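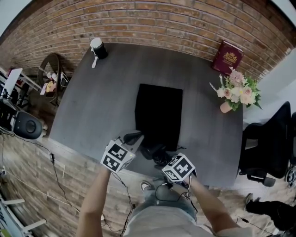

The table by the brick wall, with the flowers, the red book and the lidded cup in their usual corners.

Stallwood tabletop set: read me first

Hi! I'm Philomena Tetteh and I look after this folder. It covers one dark gray wood-grain table and the things that live on it, and I wrote these notes so that Kojo Baidoo would stop messaging me at 11 at night to ask which vase goes where.

What's in it

There are 800 clips in the main folder and 66 more in "extras". The extras are fine to use, I just haven't finished naming them. Total is 866, so if you get a different number, your download stopped early -- try again.

The things

flowers: artificial, pale pink, white and cream with green leaves. They go in the small peach vase. Please label the pair "flowers_vase" and don't split them.
book: dark red with a gold emblem on the cover. It leans on the bricks behind the flowers. Impi Miettinen labeled it "box" all through June and I've fixed every one I could find (tell me if you spot more!).
cup: black with a white lid. Far left corner.
mat: black, flat, middle of the table. Whatever is being worked on goes here.

Stuff beyond the table, like the mesh office chair or the round speaker, gets no label at all. I did try labeling the shelf once and gave up after lunch.

Known problems

Black things on the black mat are hard to outline. Kwadwo Akpalu draws his outlines a bit generously and I draw mine tight, so you'll see both. Check the "who" column before you compare them.

Clip 11 is in there twice. I'm leaving it until the next version so the numbering doesn't shift.

Questions go to me, or to Amerley Amoah on Mondays.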